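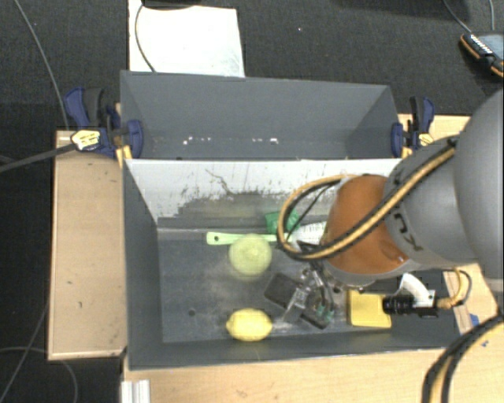

Piece-Picking Cells: Frequently Asked Questions for Staff

Applies to: Ketel fulfillment building, mixed-goods hall
Maintained by: Vikas Agarwal, Process Engineering
Last revised: August

Scope

What does this page cover?
The piece-picking cells in the mixed-goods hall and the changes to the work of pickers, packers and team leads on that floor. Goods-in, cold storage and the loading dock are unchanged. The page does not cover the pallet wrappers, which have their own instructions.

What is a cell?
One robot arm with a gripper, a front bin, a rear bin and the control cabinet. The arm takes single items out of one bin and places them in the other. The current handling program is called Ocampo. The same name appears on the schedule, on the shift board and in the fault log.

How many cells are there?
There are 4 in the first phase. A second phase has been discussed with Zurmont, the integrator, but no order has been placed. If one is placed, the shift board will carry the notice before the delivery date is fixed.

Which items go to the cells?
Small household goods and loose produce that can be held with one hand: sponges, long-handled brushes, lemons and similar. The item list currently holds 2471 entries. Glass, liquids in soft pouches, anything with a loose lid and anything sold by weight stay with manual picking. An item's routing is shown on the handheld as C (cell) or M (manual).

Why are unlike items mixed in one bin?
Orders are mixed, so the bins are mixed. A lemon, a sponge and a brush may lie in the same bin, partly on top of each other. The program selects the item it rates as easiest to grip first and works down from there. It does not follow the order in which the lines appear on the pick list. A bin that looks half finished is often in a normal state.

Jobs and hours

Will anyone lose a position?
No position in the mixed-goods hall ends under the first phase. The agreement covers all 73 people on the hall roster, including part-time contracts. Temporary contracts run to their printed end date and are reviewed in the usual way. The full text of the agreement is in the binder at the team leads' desk.

What happens to the people who picked these items before?
They move to one of three duties: cell attendant, manual picking of M items, or packing. Preferences are collected by the team lead before each roster period. Where more people ask for a duty than there are places, the places rotate.

What does a cell attendant do?
Loads the front bin, clears the rear bin, responds to stops, removes items the arm has failed to pick, and enters the stop reason at the terminal. An attendant normally looks after two cells. During the first hour after a program update, one attendant stays with each cell.

Does the attendant role change my pay grade?
Attendants are paid at the packer rate plus the equipment supplement. The supplement is paid for full shifts in the role. Covering a colleague's break does not count as a shift. Hours spent in training do count.

Do shift times change?
The early and late shifts keep their present start times. The cells do not run at night. The morning check begins at 5:40 a.m. and is done by the attendant on the early shift, who is paid from that time.

Are individual pick rates still measured?
For manual picking, yes, in the same way as before. For cells, the output is recorded per cell and is not linked to the name of the attendant. Stop reasons are stored with a shift code only. A comparison between cell output and manual output will not be used in a personal review. This is written in section 11 of the agreement.

Does the cell camera record staff?
The pick camera takes still images of the bins. Hands and sleeves can appear in an image when a bin is changed. Images are kept for fault analysis and are deleted when the fault is closed. Requests to see stored images go to Process Engineering.

Working at the cell

How do I load a bin?
Press HOLD and wait until the status lamp is steady. Place the items flat on the bin floor, in one layer as far as possible. Brushes go in lengthwise, with no part of the handle above the rim. Remove loose labels, twist ties and leaves before loading. Step back behind the floor line and press RESUME.

Can I reach into a bin while the arm is parked?
Only with HOLD active. A parked arm may be waiting for a new image and can start without a signal. Long sleeves are to be rolled or clipped. Lanyards are not worn at the cell.

Can I move the rear bin?
Not during a shift. The rear bin is held by bar clamps and its position is stored in the program. If it has shifted, stop the cell and call a technician. Tightening a clamp by hand is permitted at the morning check, before the position test. After the position test it is not, even if the clamp feels loose; report it.

The bin walls are scratched. Is that a fault?
Surface scuffs and scratches are accepted. The gripper touches the walls when it works close to them. A bin is replaced when there is a crack through the wall, a raised edge that can catch a glove, or a stain that remains after cleaning. Bins used for unpacked produce are cleaned at every shift change whatever their condition.

What do I check on the cables?
Look along the arm for pinched, cut or pulled cables. The cable on the arm needs a free loop so that the wrist can turn, and this loop must not be taped down or shortened. Cables on the floor are to lie outside the walking line. Do not unplug a connector to clear a fault.

Why does the arm try the same item several times?
The grip was rejected. Round items roll, and soft items change shape when touched. The program takes a new image and tries a different angle. When it reaches the retry limit it skips the item and marks it for the attendant. Do not push the item toward the gripper to help it; the stored image will no longer match the bin.

What do I do with a skipped item?
Leave it until the cycle ends. Then press HOLD, take the item out, check it for damage and pick it to the order by hand. Enter code S at the terminal. Damaged produce goes in the waste crate and is entered as code D.

The cell has stopped and the lamp is red. What now?
Read the code on the terminal. Attendants may clear codes beginning with A. Codes beginning with T are for technicians. If the screen is blank, press the emergency stop, place the barrier across the floor line and call extension 73. Do not restart the control cabinet.

Training

Who is trained, and when?
Everyone on the hall roster takes the basic safety session, including people who have not asked for cell work. The attendant course takes place on site during paid hours and ends with a practical check at a running cell. Anyone who does not pass can repeat the check after further practice. There is no limit on repeats and no entry in the personnel file.

Is the course available in other languages?
The course sheets are printed in the languages listed on the notice at the canteen door. The terminal can be switched at log-in. The codes are the same in every language.

Can I train as a technician?
Two attendants may be put forward each year for the technician course at the Ostau site. Travel and lodging are paid. Applicants need a full roster period as an attendant. Applications are made on the green form and handed to the team lead.

Can I stay out of cell work altogether?
Yes. State this on the preference form. Manual picking and packing continue under the first phase. A medical reason does not have to be given.

Known limits

What do the cells do poorly at present?
Overlapping items of similar color, shiny film, crumpled soft goods, and thin handles lying close to a wall. Output drops when a bin is more than half full. Low sun through the west windows in late afternoon affects the images at the two cells nearest the aisle, and blinds are on order.

Who decides whether an item moves from C to M?
Any attendant can propose it with the terminal function ROUTE. Process Engineering reviews the proposals with the fault log and changes the list between shifts. Items with repeated code D entries are moved to M immediately and stay there until a new grip setting has been tested.

Where do I send a question that is not answered on this page?
To Vikas Agarwal by internal mail, or on paper in the box beside the shift board. Answers that concern more than one person are added here at the next revision. Questions about pay go to the personnel office.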